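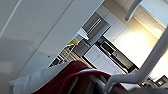

Modley Home Notes, no. 23, p. 2

Cleaning a range hood and flat white cabinet fronts
by Volkan Bozkurt

Quick one this month. White kitchen, handleless fronts, steel hood. Looks great until the grease settles. Takes an evening if the filter is bad, less if you keep up with it.

What you need
Dish soap. Baking soda. Two microfiber cloths, one wet and one dry. A soft old toothbrush. Bowl of warm water. No scouring pads, no powder cleanser on the fronts, it leaves a haze you won't get out.

1. Everything off first
Cooktop and oven off and cool. Check the indicator light, then check the knobs anyway. Hood fan and light off too. Old towel over the cooktop to catch drips.

2. Hood filter
Take the filter out the way your manual says. Sink, hottest tap water, good squirt of soap, half a cup of baking soda. Leave it 20 minutes, brush, rinse, stand it up to dry. Do not put it back damp.

3. Hood outside
Soapy cloth, wrung out hard. Wipe along the brushed lines in the steel, never across. Toothbrush for a striped vent grille, one slot at a time, boring but it works. Then the underside around the light, going easy on the water. Dry right away or you get streaks.

4. Upper cabinets
Start with the ones next to the hood, they get the worst of it. Top to bottom. No handles means fingers go on the edges, so do teh edges and the seams between doors. Cloth over a fingernail gets into the gap.

5. Lower drawers
Same again. Open each drawer a bit and wipe the top lip. Crumbs live there.

6. Oven glass
Paste of baking soda and water on the outside, five minutes, wipe, wipe again with clean water, buff. Dark glass shows everything so use the dry cloth last.

7. Big white panels
Plain water first. Soap only on marks. Long strokes, no little circles, they show up when the light comes in from the side.

How often
Hood outside weekly, filter monthly if you fry. Fronts when you notice.

Aarne Hämäläinen wrote in to ask about vinegar on steel. Diluted is fine, rinse it off afterwards. Not on stone counters tho.

Next issue: drawer runners that stick. Send questions before August.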